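Ticket: Desktop shuts off under load, no error on screen
Product: Tornel workstation, office build
Opened by: Ladi Omoregie
Status: Resolved, monitoring

Reported problem

Machine powers off without warning while Jurnel is exporting the August ledger. The export is 2,000 records and the log stops at 1,942 every time. Restarting right away gives a short fan spin, then nothing. After a wait of several minutes it boots as usual. Event log shows only the unexpected power loss entry.

Checked by remote session: disk health fine, memory test clean, Jurnel reinstalled, no change. Idle CPU temperature 85 C, which is too high for this model.

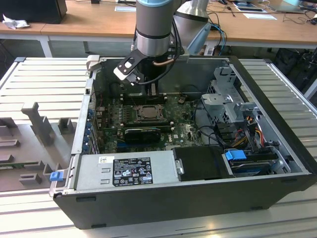 Step 1. Rule out power

Swapped the wall outlet and the power cord. Same result. Ran the supply on a tester, all rails within range. Supply put back.

Step 2. Rule out software

Booted from the Blöndal diagnostic stick and ran the CPU load test with no Windows drive attached. Shutdown during the first pass. Jurnel cleared as a cause.

Step 3. CPU cooling

Old thermal paste is the main suspect at this point. Clean with isopropyl alcohol and a lint-free cloth, and keep liquid out of the socket.

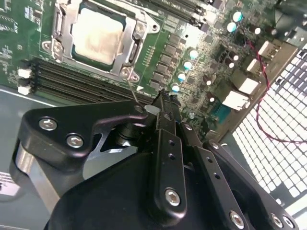
Can the export be finished on another machine in the meantime?

Copy the Jurnel data folder to the shared drive and open it from any desk with the same version installed. Close it on the first machine before doing so, or the file lock will stay on.

Step 4. Reassembly and retest

New paste applied, cooler screws tightened in a cross pattern, fan lead back on the CPU header.
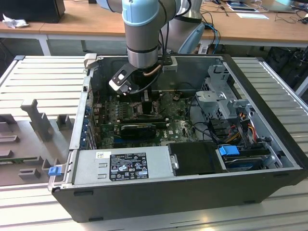

Idle after the repaste is 36 C. Load test ran to the end twice. The ledger export completed with all records. BIOS fan profile changed from Silent to Standard.

Open item: replacement cooler quoted by Cikcombe, on hold unless the fault returns. Reopen this ticket if idle temperature climbs again.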